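The Trouble With a Passing Grade

By Elikem Arthur

2 Feb 2026

Every few years the people who buy robot arms get a new badge to look for. The latest one doing the rounds is the "simulation verified" label, and if you run a small shop you have probably already had a salesperson slide it across the table at you. I've had it done to me twice since July. Both times I asked what had been verified, and both times I got a brochure.

I should say where I stand. I spent a good part of my working life signing off on machine guarding for packaging lines, and I'm not against testing things in software. It is cheap, it doesn't take fingers off, and you can run it all night. A vendor who has never tried a pick-and-place job in simulation before bringing it to my floor is a vendor I'd send home. My complaint is with what gets built on top of the testing once the marketing department hears about it.

Take the draft guideline that Stindia has been passing around to integrators. It asks for 4,000 simulated trials before an arm can carry the label. That sounds like a lot. It sounds like a lot because it was meant to. Read on to the annex and you find that the draft doesn't say how different those trials have to be from one another. You could move one block the width of a thumbnail, run the job again, and call it a second trial. You could change the color of the wall. I'm told by people who know the tools that changing the color of the wall is a perfectly respectable thing to do, and I believe them, but I'd like it written down somewhere that it counts for less than changing the weight of the part.

Mansa Akpalu, who drafted much of the text for Stindia, disagrees with me, and we have had it out more than once. Her view is that a rough rule that everybody follows beats a fine rule that sits in a binder. She points out that before the draft came along, integrators were putting in arms on the strength of a video. Fair enough. I remember the videos. But a rough rule has a way of setting hard. Once purchasing departments start writing the label into their tenders, good luck getting the annex changed.

Then there is the matter of who keeps the records. Lendton, which sells the arms, also runs the trials, also stores the results, and also prints the label. The draft allows this so long as a "competent person" reviews the file. It doesn't say the competent person has to work somewhere else. In my old trade we would not have let a guard maker certify his own guards, or at least we would have made him sweat a little first.

I asked Lendton for the full results of one job, sorting small parts on a bench, and to their credit they sent them. Of the trials in that file, 1,301 had been thrown out as "invalid setup." Maybe they were. Parts can spawn inside each other, or fall through the table, and there is no sense in blaming the arm for that. But the file gave no reasons, just a column with the word in it, and the success rate on the label was worked out from what remained. A standard worth the paper would make them list every discarded run and say why. It would take one more column.
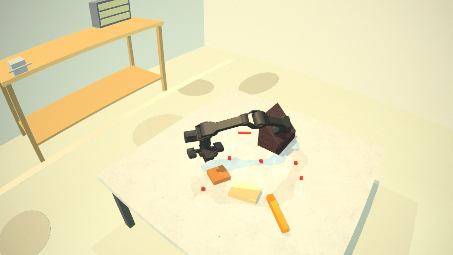 Should a shop owner trust a label that rests on simulated trials alone?

Treat it as a reason to keep talking to the vendor, and then ask for trials on your own parts, on your own bench, with your own people in the room.

Most of what goes wrong on a real floor is dull. The part arrives with oil on it. Someone leans the bench against a compressor. The night shift swaps in bins from a different supplier, and the lip is a little higher. A simulator can be made to cover some of this, if somebody thinks of it, and the people who would think of it are usually the operators, who have not been asked. Zullura did ask them, for an arm installation at its Alhassan plant, and the operators came back with 6 conditions that weren't anywhere in the vendor's plan. Two of them stopped the arm on the first day of trials. The job was delayed, there was a certain amount of shouting, and the thing was fixed before it went live.

That's the sort of practice I would put in a guideline. Ask the operators first and write down what they say. Publish the discarded runs. Have the file read by someone who isn't paid by the seller. State what was varied and by how much. And put a date on the label, so that when the software changes the old result doesn't go on being quoted for years.

Akpalu tells me that some of this may get into the next version. I've heard "the next version" before, about other standards, from other nice people. Comments on the current draft are still open, and I've sent mine in. If you buy these machines, I'd suggest you send yours too, and ask your vendor for that extra column while you wait.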